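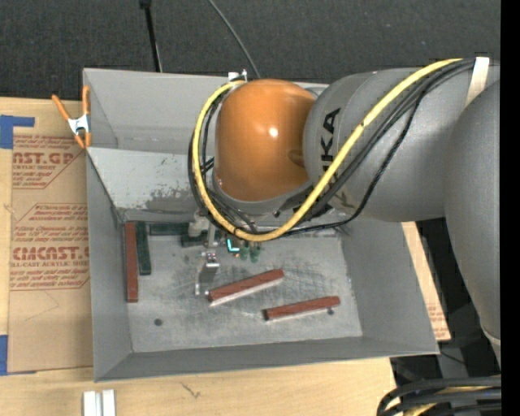
Robot arm with orange joint cover, over a grey metal bin

Jinard > Deck Help > Is 14 wells really enough in Miltavden control?

tollgate_mike
I keep seeing lists go down to 14 wells since Miltavden came out and I don't buy it. The deck wants to hit its fifth well on time every single game. It has four cards that cost five and a finisher that costs seven. People are pointing at the list Rozália Medve took through the Brekness event in April and copying it card for card, wells included. One good weekend isn't evidence of anything. What is everyone else on?

hexpile
14 here and no complaints. You're forgetting Dredge the Weir. It's a well that happens to be in the spell slot. With four of those you're effectively on more.

tollgate_mike
A card that costs two and finds a well isn't a well. If your opening hand is one well and a Dredge you can't cast the Dredge. I don't know why this gets repeated in every thread.

hexpile
Then you send it back. I do.

saltmarsh
Mike is right about the one-well hands, but I think he's wrong about the conclusion. I kept a log on this. 125 games with the Medve list, all on the 14 wells, no changes to the main deck. Missed the fifth well on turn five in plenty of them, but most of those I was answering something cheap that turn anyway and didn't care. The losses that stung were the ones where I drew wells from turn six onward and nothing else.

tollgate_mike
What were you playing against? 125 games against the same mate with the same aggro deck tells me how you do against your mate.

saltmarsh
Mixed. Mostly the online queue, so whatever turned up. A lot of Lantern Rush, I admit.

tollgate_mike
So a lot of games where you wanted to be cheap and fast. Of course the low count looked fine. Come back when you've done it against the mirror.

Quernstone
Small point, did you write down how you felt about the hand before you played it or after? I used to keep a log like that and I'd put "flooded" next to any loss where I had two wells in hand at the end. When I went back through the replays, half of them I'd just blocked badly.

saltmarsh
After. Fair enough, I'd probably do the same thing.

pip_pip
Is nobody going to mention the sideboard? She had a fifteenth well in the side and brought it in for slow matchups. It's in the posted list, right at the bottom. So she was on 14 for game one and more than that whenever it mattered.

hexpile
Oh. I cut that for a second Hush.

tollgate_mike
Thank you pip_pip. That is more or less my whole argument.

pip_pip
It isn't though, because you wanted more in the main deck and she clearly didn't.

Dunnock
Been playing control in this game since the first set and we have this argument every release. Somebody does well with a low count, everyone shaves, then three months later everyone quietly goes back up. Before Miltavden I was on 16 and I'm still on 16. There are 367 cards in the new set and not one of them has made missing a well drop any less miserable.

hexpile
16 is mad now. You've got better card draw than you did last year.

Dunnock
Do I? Name it. Semeniuk's Ledger costs four and does nothing the turn you play it. I put it in because everyone said to and took it out a week later.

hexpile
Ledger wins every long game it comes down in.

Dunnock
You win the long games because you play control and it's a long game. I'd like to see somebody lose one with the Ledger in play and admit to it.

saltmarsh
I've lost plenty with it out. It's in the log.

Quernstone
I run two. It's all right. Against Lantern Rush I'd rather it was blank card stock.

tollgate_mike
Going back to the question. Has anyone tried 15 main and cut something? I was looking at the third Bailiff. It looks great on paper and I side it out every round.

pip_pip
Don't cut Bailiff, it's the only thing you have that deals with a resolved Warden. Cut a Hush. Four is greedy, and they're dreadful in multiples once the other player has emptied their hand.

tollgate_mike
Everybody says never cut Hush.

pip_pip
Everybody said 14 wells.

hexpile
I've said both and I stand by both.

lowtide_jen
Playing 12 in mine, but I should say it's a very different build: no seven drop, eight one-cost spells, four Dredge. Wouldn't recommend it for the normal list. Only mentioning it because the count depends on what you're trying to cast, and half the thread seems to be on slightly different decks.

Dunnock
12 wells and you call it control?

lowtide_jen
I call it control. My opponents call it other things.

tollgate_mike
Right, I've put it together with 15, down one Hush, all three Bailiffs staying for now. Taking it to the shop tonight, starts at 7. If I get stuck on four wells I'll be back in here complaining, and if I don't I still won't believe it means much.

saltmarsh
Write the hands down before you play them.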